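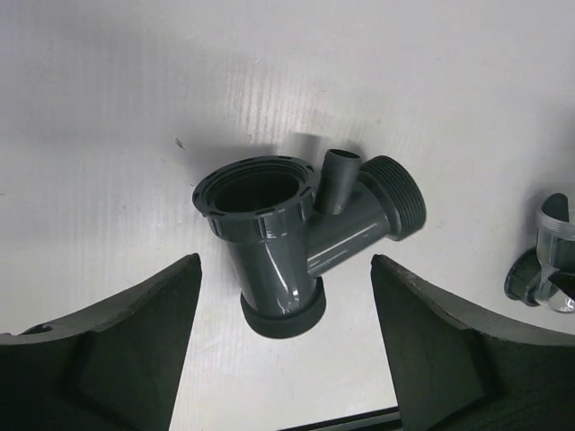 よくあるご質問(雨水タンク・庭まわり・配送)

ギヴンバーグ オンラインショップ
最終更新 2022年12月25日

急いで書き足しているので順番がバラバラです。すみません。ページ内検索が早いです。載っていないことはメールで。電話は冬のあいだ出られない時間が多いです。

■ タンクを選ぶ前に

どのサイズを買えばいいですか

庭の広さより置き場所で決まります。まず置きたい場所の幅と奥行きを測ってください。次に高さ。窓の下に置く人は特に高さ。測ってから商品ページの外寸と見比べる、これでほぼ決まります。
迷ったら小さいほう。あとから連結できるので。

マンデルの丸型と角型、どっちがいい?

容量は同じくらい。壁ぎわにぴったり付けたいなら角型。見た目は丸型のほうが人気。掃除は丸型が楽です、隅がないぶん。
角型は満水になると側面が少しふくらみます。不良ではないです。壁との間は指が入るくらい空けておいてください。

色は選べますか

グリーンと茶色とグレー。グレーは入荷が遅れ気味です。写真と実物で少し色味が違うことがあります。画面によってかなり変わるので、気になる方はカットサンプルを請求してください。サンプルは無料、返却不要。

ベランダに置けますか

集合住宅のベランダはおすすめしていません。水は重いです。管理規約の問題もあります。戸建ての二階ベランダも同じ返事になります。どうしてもという場合は建てた会社に荷重を確認してから。当店では大丈夫ともダメとも言えないです。

中古のタンクはありますか

たまに出ます。アンダーポートの倉庫でのみ販売、通販なし。在庫の問い合わせにはお答えできていません。見に来てもらうしかないです。

飲めますか

飲めません。煮沸しても飲用にはしないでください。庭の水やり、外まわりの掃除、長靴や道具を洗う、そのくらいの用途です。洗車は使っている方が多いですが、最後のすすぎだけは水道水がいいと思います。水あめが残るので。→水あかです、失礼しました。

■ 設置について

自分で取り付けられますか

たてどいを切る作業が平気なら、できます。のこぎり、メジャー、鉛筆、水平器。あとは軍手。脚立に乗るような高さの作業は基本なし。
説明書は箱の底に入っています。緩衝材と一緒に捨ててしまう方が本当に多いので注意。なくした方はメールをいただければPDFを送ります。

たてどいの形が四角いのですが

四角用の取り出し口が別売であります。丸用を無理にはめるのはやめてください。漏れます。
古い家だと今の規格に合わないこともあります。といの外側を測って、写真と一緒に送ってください。横からと正面から。メジャーを当てた状態で撮ってもらえると返事が早いです。

といはどの高さで切ればいいですか

タンクの給水口より少し上。ホースがゆるく下る角度になればOK。まっすぐ水平だと水が残って、冬に凍ります。
切る前に必ずタンクを台に載せて、置いた状態で印をつける。台なしで印をつけて切ってしまったという相談が毎年あります。切りすぎた場合はつぎ手で戻せます。落ち込まなくて大丈夫。

台は必要?

必要です。じょうろが蛇口の下に入らないと使いものにならないです。純正台でもブロックでも。ブロックの場合は目地をずらして、下の土を先によく踏み固めてください。芝生の上にじか置きはダメ、傾きます。
砂利の上もできれば平板を敷いてから。

ホースはどれでもつながりますか

蛇口の先は一般的な園芸用のサイズです。たいていのワンタッチ式がつながります。ただし水圧はほとんどありません。シャワーノズルは期待しないでください。ちょろちょろです。高い位置に置くと少しましになりますが、劇的には変わりません。
ポンプを使う方は、雨水対応と書いてあるものを。ポンプは当店では扱っていません。

設置をお願いできますか

提携のアブ・ザイド設備が伺える地域なら。見積もりは無料、支払いは設備店へ直接。春は混みます、早めに。地域外の場合は地元の工務店か水道屋さんに相談を。説明書を見せればだいたい分かってもらえるはず。

あふれた水はどうなりますか

取り出し口のところで止まって、といの下へ流れていきます。ふつうの雨なら何もしなくていいです。
ただし取り出し口のアミが詰まると話が別で、といの継ぎ目からあふれてきます。雨が降っているのにタンクの水が増えない、といの途中が濡れている、このへんが詰まりのサイン。アミを外して水洗いしてください。

連結は何台まで?

最大10台。ただ実際にそこまでつないでいるお宅は見たことがないです。高さをそろえること。下側どうしを連結ホースでつなぐこと。満水どうしをつなぐと大変なので、空のうちに作業してください。

■ 使いはじめてから

水が緑色になります

藻です。光が入っています。ふたが浮いていないか、のぞき窓のカバーが外れていないか見てください。庭にまくぶんには問題なし。気になるなら一度全部抜いて、ブラシでこすって、また貯める。漂白剤は使わないでください。植木に行きます。

ボウフラがわきました

すきまから蚊が入っています。ふた、あふれ口、ホースの差し込み部分。防虫アミは全部のタンクに付属していますが、付け忘れの方が多いです。袋に入ったまま箱の隅にあるかも。
わいてしまったら水を抜いて洗う。これが一番早い。薬はすすめていません。

においがする

落ち葉が底で腐っているケースがほとんど。とくに秋の終わり。水を抜くと底にどろっとしたものがたまっているはずです。年に一度は抜いて洗ってください。秋、葉が落ちきったあとがちょうどいいです。
夏に長く留守にする方は、出かける前に半分くらい抜いておくとましです。

最初の雨は貯めないほうがいいと聞きました

日照りのあとの降りはじめは屋根の砂やほこりを運んできます。神経質な方は初期雨水カットの部品を付けてください。花壇にまくだけなら、なくても困らないと思います。うちの店先のタンクには付けていません。

冬はどうすればいい?

凍る地域は全部抜く。蛇口は開けたまま。といの取り出し口は冬用キャップに替える。キャップを替え忘れると、タンクにまた水がたまって、ある朝割れます。割れたタンクは直せないです。
あまり凍らない地域でも、寒波の予報が出たら半分まで減らしてください。蛇口だけ布で巻くのも効きます。
蛇口だけの交換部品はあります。これはよく出ます。

蛇口からぽたぽた漏れる

まずパッキン。向きが逆になっていることが多いです。平らな面がタンクがわ。それでもダメならシールテープを巻きなおし。手で締めて、そこから工具で少しだけ。締めすぎるとねじ山がつぶれます。
それでも止まらないときは写真をください。部品をお送りするか判断します。

野菜に使ってもいいですか

使っている方はたくさんいます。葉に直接かけるより根元に。生で食べるものは収穫後に水道水でよく洗う。屋根に塗装したばかりの時期は避けてください。銅の屋根、古いスレートの屋根は、家庭菜園には使わないでとお願いしています。

種まき後の水やりには?

やわらかい口のじょうろで。タンクの水は水道より冷たすぎないのがいいところ、と言うお客様が多いです。夏は逆に日なたのタンクだとかなりぬるくなるので、朝のうちにまいてください。

子どもがふたを開けないか心配です

ロック付きのふたがあります。マンデルの丸型は後付け可、角型は買うときに選択。後付けできません、ここは間違えやすいです。タンクの横に踏み台になるものを置かないこと。植木鉢も。

■ 注文・送料・配送

送料はいくらですか

タンク本体は一台3420円。部品だけの注文は500円。本体と部品を一緒に注文すると部品のぶんはかかりません。離島は別途お見積もり。カートでは計算されないので、注文後にメールで金額をお知らせします。その時点でキャンセルできます。

いつ届きますか

在庫ありなら11日以内に発送。早いときはもっと早いです。7月は注文が集中して、部品のほうが先に届くことがあります。本体が来ないと慌てないでください。別便です。
日にち指定はできますが、時間までは指定できない地域があります。大型荷物の扱いになるためです。

玄関の中まで運んでもらえますか

基本は車から降ろしたところまで。空のタンクはかさばるだけで、大人なら持てる重さです。細い路地のお宅は備考欄に書いておいてください。トラックが入れないと持ち戻りになってしまいます。

不在のときは?

置き配できます。備考欄に場所を。風の強い日は飛びます、空なので。ひもをかけてほしい方もその旨を。

倉庫で受け取れますか

アンダーポート倉庫で可。送料なし。準備ができたらメールします。メールが来る前に来られても出せないことがあります。注文番号を控えてきてください。
軽自動車に丸型の大は載りません。寝かせても無理でした。角型は後部座席を倒せばなんとか。

支払い方法

カード、銀行振込、コンビニ払い。代引きはやめました。振込の場合は入金を確認してから発送準備に入ります。名義が注文者と違うときはひとことメールをください。照合に手間どります。

領収書はもらえますか

マイページから出せます。宛名は自分で入力する方式。一度出すと宛名の変更ができないので、よく見てから押してください。間違えたときはメールを。手作業で直します。

■ 返品・保証

返品できますか

未使用、箱あり、到着後すぐの連絡。この条件で受けています。送料はお客様負担です。といを切ってしまったあとの「サイズが合わない」はタンクの返品理由になりません。切る前に確認を、とくり返し書いているのはこのためです。
部品は袋を開けていなければOK。

割れて届いた

開けたその場で写真を撮って、箱も捨てずに連絡ください。箱の外側の写真もほしいです。すぐ代わりを手配します。箱を先に処分されると運送会社との話が長引いて、交換が遅れてしまいまます。

保証期間は?

マンデルの製品はメーカー保証に準じます。期間は型ごとに違うので、同梱の保証書を見てください。凍結による割れは対象外。日焼けによる色あせも対象外。蛇口とパッキンは消耗品扱い。
保証書は登録不要です。納品書と一緒に取っておいてください。

部品だけ買えますか

買えます。ふた、蛇口、アミ、パッキン、連結ホース、冬用キャップ、取り出し口。型番は本体の裏側のシール。シールが日に焼けて読めない方は全体の写真を送ってください。形でだいたい分かります。
他社のタンクの部品についてはお答えできません。合うかもしれないし合わないかもしれない。すみません。

補助金は使えますか

お住まいの役所によります。制度がある町もない町も。購入前の申請が条件になっていることが多いようなので、買う前に聞いてください。必要な書類(見積書、カタログのコピーなど)は出せます。書式が決まっている場合はその用紙も送ってください。

古いタンクの引き取りは?

していません。自治体の粗大ごみでおねがいしす。切って小さくすれば出せる町もあるみたいです。割れていないものなら、近所にほしい人がいるかもしれません。

問い合わせへの返事が来ません

迷惑メールフォルダを見てください。それでもなければこちらの見落としです。もう一度送ってください、件名に注文番号があると助かります。写真は何枚でも可。ただし動画は重くて届かないことが多いので、写真でお願いします。

年末年始の対応

注文は受け付けています。発送と返信は年明けから順に。冬用キャップだけは急ぎの方が多いと思うので、備考欄に「急ぎ」と書いてください。出せるものから先に出します。

追記:連結ホースの短いほう、在庫が戻りました。長いほうはまだです。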